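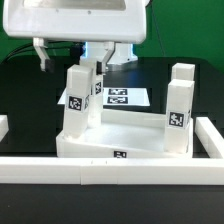 Blocks on the table, Mindel building.

About Stamo

Stamo is a drinking water testing laboratory. We analyze samples for small public water systems, private well owners, schools, campgrounds and food processors. The laboratory, the sample receiving desk and the business office share one building in Mindel. A second receiving desk, in Sayce, accepts samples for transfer but does no analysis.

History

The company was started by Elis Gape, a chemist who had worked in the treatment plant laboratory at Mellon. The plant took outside samples as a courtesy for well owners in the valley, and when it stopped doing so the nearest laboratory that would accept a single bottle from a homeowner was a half day's drive away. Stamo opened with a bacteria bench and one incubator. Metals were added when the company moved to its present building, and nutrients and disinfection byproducts followed as the smaller systems began asking for them.

Elis Gape remains laboratory director and signs off on new methods before they go into routine use. The company is owned by its employees and has no outside investors.

What We Test

Microbiology: total coliform and E. coli, by presence/absence or by count. Heterotrophic plate count is available on request.

Inorganics: nitrate, nitrite, fluoride, chloride, sulfate, hardness, alkalinity, pH, conductivity, turbidity and total dissolved solids.

Metals: lead and copper, arsenic, iron, manganese, sodium, and a general metals panel for new wells.

Disinfection byproducts: trihalomethanes and haloacetic acids, for systems that chlorinate.

We do not test for radon, pesticides or PFAS in house. Samples for those are sent under chain of custody to a subcontract laboratory, and the report states which laboratory performed the work. We do not test swimming pools, aquariums or wastewater.

Receiving and Holding Times

Bacteria samples must reach Mindel within the holding time printed on the bottle label. Samples dropped off in Sayce travel on the afternoon courier, which leaves at 2 p.m. A bacteria sample brought to Sayce after the courier has gone will usually miss its holding time and will need to be taken again. Metals and most inorganics have longer holding times and can be left at either desk.

Bottles are supplied at no charge and should not be rinsed. The bacteria bottle contains a small amount of white powder, which neutralizes chlorine and is supposed to be there. Lead and copper bottles are the large, wide-mouth type and are meant for first-draw samples, taken before any other water is used in the building.

Samples are logged in when they arrive, checked for temperature and preservation, and given a laboratory number. If a sample fails the check, the client is called the same day. We will run a failed sample if the client asks, but the result is flagged and cannot be used for compliance.

Quality Control

Every batch is run with a method blank, a laboratory control sample and a duplicate. Metals and nutrient batches also include a matrix spike. Incubator and refrigerator temperatures are read at the start and end of each working day, and thermometers are checked against a reference thermometer on a fixed schedule. Balances are checked before use.

Analysts complete a demonstration of capability for each method they perform and repeat it yearly. Raw data are reviewed by 2 people before a report is released: the analyst, and a reviewer who did not run the batch. Records are kept for longer than the required period, and clients may ask for the raw data behind any result.

Reports

Reports are issued by email as a PDF, or on paper by mail. Each one lists the result, the reporting limit, the method, and the date and time of analysis. Where a drinking water limit exists, it is printed next to the result. We do not recommend treatment equipment, and we neither sell it nor accept referral fees from firms that do.

The laboratory now reports on 2,000 private wells in a normal year, in addition to scheduled compliance work. The busiest month is April, when seasonal systems open. Clients who need bacteria results before opening should reserve space in advance.

Visiting

The Mindel desk is at the side entrance, next to the loading door. Parking for sample drop-off is in the 3 marked spaces along the fence. Please bring the completed form with the bottles; blank forms are kept at both desks.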